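3.2 Collecting demonstrations by hand

We wanted people to teach the Hallov arm the way they might teach a new coworker, simply by doing the job while it "watches" - and so most of our demonstrations were made with the Tritari, a hand-held gripper that needs no robot nearby. Over the course of December our helpers at the Herkunau site recorded 739 demonstrations with it, and we are very grateful for their patience. A further 362 were made by remote control, for comparison. 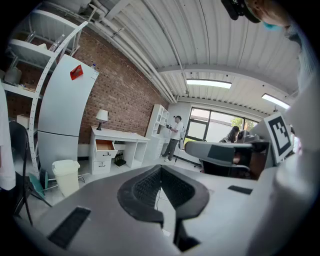 Vol. 5, p. 50

Figure 2. The hand-held gripper in use in a furnished room at Herkunau, with its square fiducial marker at right.

The marker is what ties each recording to the finger opening, and we came to care about it a great deal. Rooms with desks, shelves and big windows are lovely places to work in, but daylight and ceiling lights together can wash out the pattern, so we checked it before every session. Remote control, run through the Amissah console, gave us cleaner joint angles - though our helpers found it slower and rather tiring, and they told us so quite cheerfully. Both sets were cut to the same length before training, as explained in Section 3.3.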